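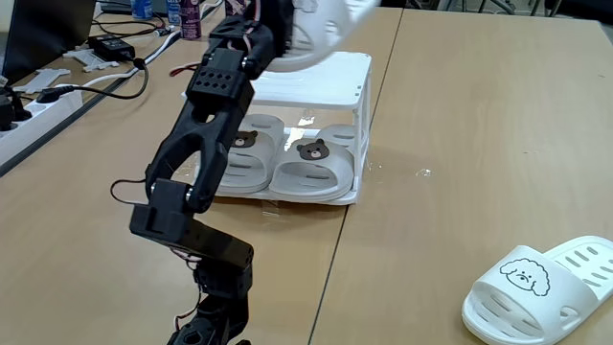
1. Arm fault, Clillberg bench. Main item so taken first. Elbow servo on the black arm dropped out mid-lift again during the slipper task, arm sagged, gripper stayed shut. Log has it at cycle 424 of the run, no warning before it. Ayodele thinks wiring, not the servo itself. The thin black cable at the elbow sticks out in a loop on the left side and gets worked every time the forearm goes up to the top shelf of the rack. Same story as the September fault, which we closed as "connector reseated" and shouldn't have. Reopened under the same number.

Minutes, bench group, January 2021. Chair: Ayodele Ekpo. Apologies from the Sani side, they'll read the notes.

2. What happened after the drop. Operator reached in to catch the arm before power was off. No injury. Servo came back by itself while the hand was still near the forearm and the arm jumped to its last target. Logged as a near miss. Long discussion. Controller should not re-enable a joint after a dropout without somebody pressing something. Jasard firmware does it by default, setting is buried. Ayodele to turn it off on all 4 arms today, before anyone runs anything.

3. Stop switch. There isn't a proper one at this bench, people pull the plug. Not acceptable going forward. Agreed: switch within reach of the operator's seat, cuts servo power only, laptop stays up so we keep the log. Rorance quoted 30 days, too long, look for one off the shelf. 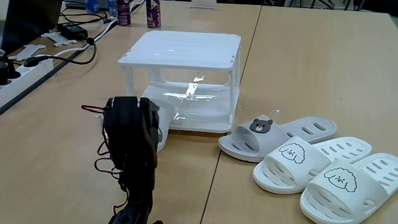 Until it's fitted, two people at the bench for any powered run, one does nothing but watch. Hands out of reach of the arm unless power is off. If it sags, let it sag. Slippers are cheap.

4. Cable fix. Options: clip the loop down, or longer lead with strain relief at both ends. Clip is quick but might just move the bend to the conector. Going with the longer lead. Old one to be kept and bagged, not binned, want to flex it on the meter.

5. Data. Run had 853 cycles planned, stopped at the fault. Keep what we have up to the drop, mark the last lift as failed. Question whether earlier lifts are clean, elbow current looks noisy in places. Not settled. Ayodele to plot it agianst joint angle and send round.

6. AOB. Sani want the fault report in their template. Fine, send the file over.

Next meeting when the new lead is in.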